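Pleken Support -- Ticket history
Product: Pleken arm controller, simulation build
Site: Rellano kitchen cell (simulated)
Opened: 10/11/19
Severity: 2
Status: Closed, workaround in place

Summary
Success check returns FAIL on the bin task although the block is in the bin. The arm then repeats the search routine until the step limit of 2,000 is reached, and the episode is logged as a timeout.

Reported behaviour
The task is to pick up the small block and put it in the waste bin. Out of a batch of 1,000 episodes the customer found a large number of timeouts and assumed dropped blocks. On replay, the block was inside the bin at the last step in many of them. No error code is raised. The controller log shows the gripper open command, the retreat move, then "target not found" repeated to the end.

Environment
Scene file from the Riedl kitchen set: dish rack and microwave along the back, orange bin in front of the microwave. Physics settings are the defaults. Bin model supplied by Gandia, swapped in at the customer's request in place of the plain one.

Step 1. Replayed one of the timeout episodes with the same seed. Fault reproduced at the first attempt. The block lies flat on the base of the bin and the gripper is over on the far left, clear of the bin and holding nothing. Check still reads FAIL. 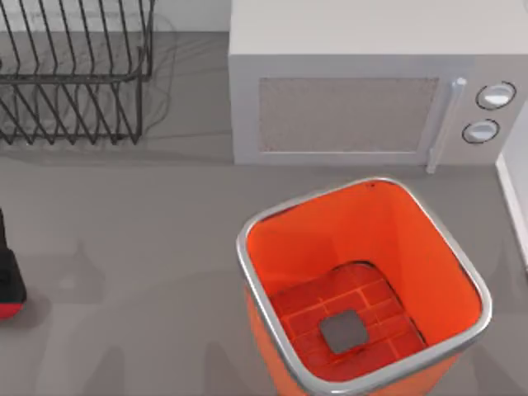
Step 2. Printed the block position in bin coordinates. Horizontal position is inside the limits. Height is 7 mm above the upper limit of the success zone. The zone was set for the old bin, which had a flat base at a lower level. The Gandia bin has a raised grid on its base and the block rests on top of it.

Step 3. Raised the upper limit of the zone by 8 mm and ran the same seed. Check reads PASS and the episode ends normally.

Step 4. Ran the full batch again with the new limit. Most of the timeouts cleared. A small group remained, and these were true misses, with the block on the floor beside the bin. They are a grasp problem and have been moved to a separate ticket.

Customer comment
Change accepted. We would still like to know why the arm goes on searching after a failed check. On the real cell that would mean an arm moving over the work area with nothing to pick up, and we do not want that carried across.

Support reply
Agreed, and treated as a safety item. The search routine has no stop condition of its own -- it relies on the success check to end the episode. Until this is changed, set the search retry limit in the task file to 8. The arm will then return to its home position and hold. Do not load this task file on hardware without the limit.

Open points
Success zone to be read from the bin model instead of typed in by hand. Planned for the December build.
Timeout and missed placement to be given separate result codes.
Old batches scored with the Gandia bin should be scored again. The stored end positions are sufficient and the episodes need not be rerun.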